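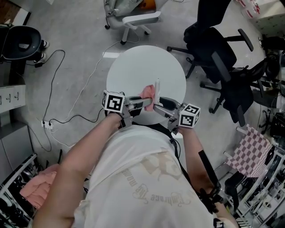

Pink cloth, round table, hand-held gripper: one small piece of the work.

I spent a Tuesday last February folding and wiping with a two-fingered gripper in my hands, and I've been boring my friends about it ever since. So I may as well bore you too!

Some background. Gatix is a small project in Clatbridge that wants a robot arm to manage ordinary household jobs, the sort with cloths and cups and things that roll off tables. Instead of writing rules for every job, they collect examples. A person holds the same kind of gripper the arm would have, does the job with it, and the whole thing is recorded. The cubes on either side with the black square patterns let the software work out where the gripper is and which way it's pointing. Do that enough times and a learning system starts to pick up the pattern. The file I helped with had 557 examples in it by the time I went home, all cloth work, and I'm told that counts as a modest one.

Now, my opinion, for what it's worth (I write about kitchens most of the time, so adjust accordingly). I think the people doing the examples matter far more than the industry lets on. You read the announcements and it's all about the model, how big it is, how clever, how long it took to train. The examples get half a line. "Trained on demonstrations." Whose? Done how? Were they in a hurry for their lunch?

I was certainly in a hurry for mine. In the morning I was careful. I picked the cloth up by its corner, I squared it off, I put it down nicely. By two in the afternoon I was grabbing it by the middle and giving it a shove. Both kinds went into the file, and both were marked as good because the cloth ended up where the instruction said it should. A learning system can't tell that one of those was me at my best and the other was me thinking about a cheese roll. It takes the lot.

You can argue that's fine, and the Gatix people did argue it, quite cheerfully, over tea. Their line is that you want variety. Real cloths land in real heaps and a robot that has only ever seen tidy work will panic at the first crumple. I agree with that, up to a point! Messy starts are wonderful. Messy endings are another matter, and I'd like the two kept apart. Crumple the cloth any way you please before you begin, then do the job itself as if your mother-in-law were watching.

The other thing I'd change is the pace. We were asked for 10 examples between breaks, and on the busier days in their other room at Andholm it goes up to 14. It doesn't sound like much. Try it, though. Your wrists do something they've never been asked to do, your fingers want to join in and aren't allowed, and you find out how much you normally do by feel. With bare hands I can tell a single layer of cotton from a double without looking. Through metal jaws I couldn't feel a thing, so I was peering at every fold like somebody threading a needle. Tired people cut corners, and here the cut corners are exactly what gets learned.

I'd also want the examples labelled by the person who did them, straight away, with a plain mark for good, passable or poor. It takes a couple of seconds. Sowah, the labelling tool they use, has a notes box, and on the day I went most of the notes were blank. Mine included, I'm afraid. I could have told them which of my afternoon efforts to bin and I didn't, as the next one was already waiting.

A friend who read a draft of this said I was making a fuss over dusters. Perhaps! But the dusters are the easy bit. The same method is meant to stretch to glasses and hot pans and eventually helping someone into a cardigan, and I'd rather the habits were sorted out while the worst that can happen is a badly folded cloth. It's the same with teaching a teenager to cook. You start with toast, and you still make them wipe the board.

None of which should put you off if you get asked. The room was friendly, the tea was strong, and there's an odd pleasure in doing a dull job slowly enough to notice it. I now know that I always fold away from myself and then turn the cloth a quarter to the left. Thirty years of tea towels and I'd never spotted it. Somewhere in Clatbridge there may soon be a robot arm that does it too, and I hope it learned from the morning ones.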